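Patterns Are Everywhere

Look at the shirt you are wearing, or the floor under your feet. There is a good chance you will see a pattern. A pattern is something that repeats by a rule. If you know the rule, you can guess what comes next, even for a part you can't see.

Kitchens are good places to go pattern hunting. People like their cups, towels and walls to look cheerful, so the makers of these things print, paint or weave designs on them.

What repeats?

Every pattern has a piece that gets used again and again. Designers call this piece the motif. A motif can be as simple as a dot or a short line. It can also be a whole bunch of flowers with leaves.

A design can use more than one motif. A cup might have a leaf, then a flower, then a leaf, then a flower. The rule is "leaf, flower" and it goes all the way around until it meets the place where it started. If the designer has measured badly, the last leaf gets squashed. Look for the join on a mug at home and you may find one.

Rows, grids and flowers

Some patterns go in rows. Stripes are the easiest kind to spot, and dashes printed in a line work the same way. On something round, a row has no end. It bends around and joins up with itself to make a ring.

Some patterns go in a grid. A checkered pattern is made from squares that take turns: dark, pale, dark, pale. The next row starts with the other color, so two dark squares touch only at their corners. If you turn the grid a little, the squares look like diamonds. The rule has not changed at all.

Other patterns look as if they have no rule. Flowery wallpaper is like this. The blossoms seem to be scattered anywhere, but wallpaper is usually printed from a roller or a long file on a computer, and sooner or later the same flower comes back. The distance from one flower to its twin is called the repeat. The Derkdale wallpaper in our own hallway has a repeat of 33 inches, so you have to step back to find it.

One kitchen corner can hold all three kinds. The tall container has black leaves, vines and flowers on the outside and rings of small teal dashes on the inside. The wooden box on the wall is checkered, and behind it is wallpaper full of big flowers. The green bowl and the yellow-orange bowl are plain.

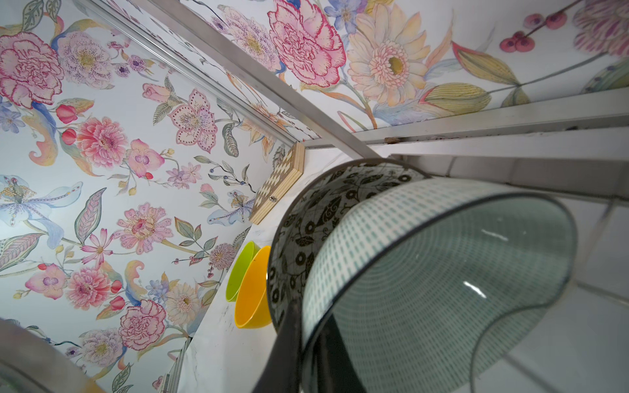 Why plain things matter

Plain means one color with no design. Plain things give your eyes somewhere to rest. They also make the patterns near them easier to see. A bright bowl next to a busy wall stands out quickly – try it with a bowl and a patterned towel.

Make your own

You will need squared paper and two colored pencils.

1. Mark out a square that is 10 boxes wide and 10 boxes tall. That gives you 100 boxes.
2. Choose a rule, such as "color one, skip two."
3. Start at the top left and follow your rule. When you reach the end of a row, carry on at the start of the next one.
4. Stop when every box has had its turn. Did you get stripes, steps or something else?

Now try a new rule with the second color on a fresh square.

Words to know

Motif: the piece of a design that is used again and again.
Grid: lines that cross to make boxes.
Repeat: how far you travel before the pattern starts over.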